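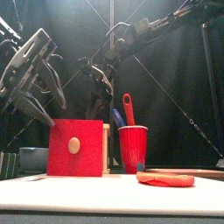
Bradau Silicone Pastry Mat, Large

Maker: Bradau
Item number: 1149
Color: red only, for now
In stock

I've been selling baking things for a long time and I don't get worked up over a mat very often, but this one has been on my own counter since February and it hasn't gone back in the drawer once. If you roll dough at home more than a couple of times a month, please read on, because I think you'll like it as much as I do!

What it does

It's a sheet of food-grade silicone with a woven core, and it sits on your counter and stays there. That's really the whole job. You press it down, smooth it out from the middle with the flat of your hand, and then you can lean into a stiff dough with your full weight and the mat won't creep toward you. The older Bradau mat (the thin one, which some of you bought from us and a few of you sent back, fair enough) had a shiny underside that let go as soon as a bit of flour got beneath it. The new underside has a very fine tackiness to it, and when flour does get in there you wipe it with a damp cloth and it grips again.

The top side is matte, with just enough drag to hold a dusting of flour where you put it. On a shiny mat the flour skates off ahead of the rolling pin and you end up adding more, and then more again, and your pie crust turns out like a floor tile. With this one I use less flour than I did on bare wood. My butter cookies have noticed.

What you can make on it

Pie crust, of course. Pasta, egg noodles, dumpling wrappers, cinnamon rolls, pretzels, crackers. It's lovely for sugar work, too -- pulled candy and brittle lift off in one piece once they've cooled. Soft bread doughs with a lot of water in them are fine as long as you use a scraper and wet hands, and please make that a plastic scraper (see below).

We also get plenty of orders from people who never bake at all. Salt dough, air-dry clay, homemade play dough with the kids on a rainy afternoon: it all peels off. Play dough that's been colored with a strong red or orange can leave a faint blush on light-colored mats, and that was one reason Bradau went with red. I grumbled about having only one color to sell until I rolled out beet pasta on it, and then I stopped grumbling.

Details

Material: silicone with a fiberglass mesh core
Underside: non-slip, bare counter only (it doesn't hold well on a tablecloth)
Markings: none
Oven: yes, up to 450 degrees Fahrenheit
Freezer: yes
Dishwasher: top rack, rolled up loosely
Storage: rolled or flat, never folded

About the missing markings. I know a lot of you love the printed circles and rulers, and I get the appeal. The trouble is that printing wears, and it wears first in the middle, where you need it. Alžběta Tichý, who designed this mat at Bradau, told me she'd rather sell a plain mat that looks the same after 100 washes than a busy one that looks tired by summer. If you want measurements, the Paulík steel rule is only a few dollars and it's far more accurate than any mat I've ever owned. It also doubles as a guide for cutting pappardelle.

Cutting on it

Please don't! I can't say this loudly enough. A knife or a wheel cutter will go through the silicone and into the core, and once the mesh is exposed the mat has to be thrown out. Metal bench scrapers can do it as well if you have a heavy hand. Use a plastic scraper, or slide the dough onto a board before you cut. Cookie cutters are fine, plastic or metal, provided you press straight down and don't twist.

Washing

Warm water, ordinary dish soap, a soft sponge. Let it dry hanging over the faucet or the oven handle. If it starts to feel greasy even when it's clean (silicone holds on to a little butter, they all do), lay it on a rack in a low oven for seven minutes, let it cool, and wash it again. The greasy feeling goes away and the underside gets its grip back at the same time. Skip the scented soaps, because silicone picks up perfume and hands it on to your pastry. I once made a lavender quiche that way and it was nobody's favorite.

What goes well with it

Wurnar rolling pin, beech, no handles. A long straight pin and a flat, steady mat are a happy pair. You can feel the thickness of the dough under your palms.

Fotance dough scraper, flexible plastic. The curved side is for the bowl and the straight side is for the mat. Buy two, they wander off.

Paulík steel rule. See above.

From people who own one

"I teach a small noodle class and bought six. We roll udon, which is a tough dough, and the mats stayed put for everyone, even the students who really throw themselves at it. My only wish is that it were a hand's width longer." -- Tetsuya Fukuda

"Smelled a bit like a new shower curtain the first day. I washed it, left it by an open window overnight, and it was gone by breakfast. Love it now."

"Great for pizza. I do the stretching on the mat and the topping on the peel."

I passed the wish for a longer one along to Bradau. They say it's on the list, and I'll put a note on this page when I hear more.

Shipping and returns

The mat ships rolled in a cardboard tube with a paper band around it. It may want to curl when you first take it out, so lay it upside down on the counter for an hour and it'll relax. If it doesn't suit you, send it back unused in the tube within a month and we'll refund the price of the mat. If it arrives with a nick or a bubble in it, write to us with a photo and we'll send a new one, and you can keep the damaged one for the kids' clay.

Orders placed before noon go out the same day. For more than five mats, ask us first, as we only keep a small stack in the shop and the rest come straight from Bradau.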